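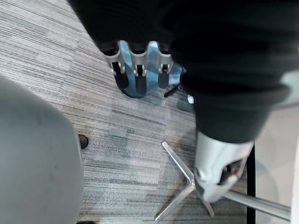

One of the arms, in its black sleeve, over the carpet tiles in the lounge area at Tirside.

Call for participants: open day demonstrations at Tirside

Sistumari is looking for adults to take part in a set of robot demonstrations at its Tirside site in June. Participants will work alongside the robot on short tidying and handover tasks in a furnished room, and will then answer questions on how easy the machine was to follow. No technical background is needed. People who work with robots for a living may attend as visitors but cannot be enrolled as participants.

The sessions form part of the Gokico project, which looks at how people without training read the movements of a robot at close range. Each session is open to a small audience. Visitors sit behind a low barrier and may put questions to the staff once the task has ended.

What you will do

You will be given a written task sheet and time to read it. The tasks use ordinary household objects, such as drinks bottles and bags, in a room with armchairs and a low table. In the first part you watch the robot pick up and set down objects. In the second part you place objects for it yourself and say aloud where you expect the arm to go next. In the third part you repeat one task of your choice with the robot moving at a lower speed. 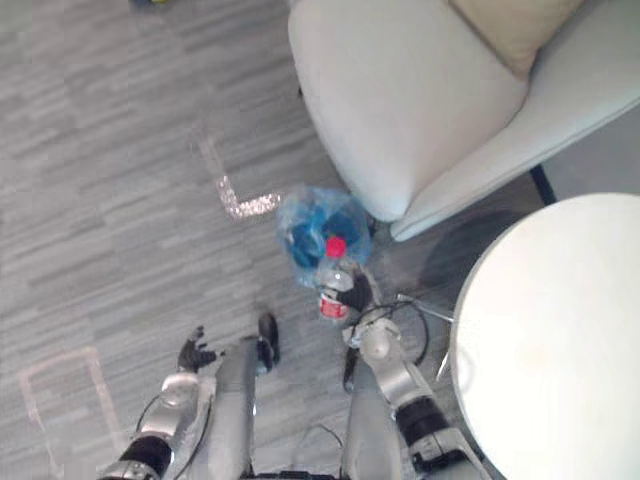 The tape on the floor sets out where things go at the beginning of a run, and participants are asked to leave it in place. Objects may be put down at any angle inside the marked areas. If something falls or rolls away, leave it where it is and tell the operator. An operator holding a stop control is in the room throughout, and you may ask for the robot to be stopped at any point without giving a reason.

Who can take part

You must be aged 18 or over, able to read the task sheet in English, and able to stay for the full session. Parts of the task can be done seated. Please tell us when you apply if you use a wheelchair or a walking aid, so that the furniture can be set out before you arrive. Wear flat, closed shoes and avoid loose scarves and long necklaces. Anyone with an implanted medical device should speak to us before applying.

Time and payment

A session lasts 275 minutes including breaks and lunch. Participants receive a single payment of 375 euros, made by bank transfer after the session. Travel costs are not paid separately. Each group has seven participants, and over nine groups are planned - places are given in order of application once the conditions above have been met.

Recording

Sessions are recorded from the robot and from fixed positions in the room. Recordings are kept by Sistumari and its project partner Nwachukwu for analysis only. Participants sign a consent form on arrival and can withdraw their recordings until July 14, 2025. Visitors in the audience area are not recorded.

How to apply

Ask for the application form at the Tirside reception desk or by post, marking your letter "Gokico participants". Questions about the tasks and the equipment go to Malathi Krishnan, demonstration lead. Questions about access, payment and visitor places go to Bartosz Czarnecka in the site office. Applicants will be told in writing whether they have a place, and those not placed may ask to be put on the reserve list.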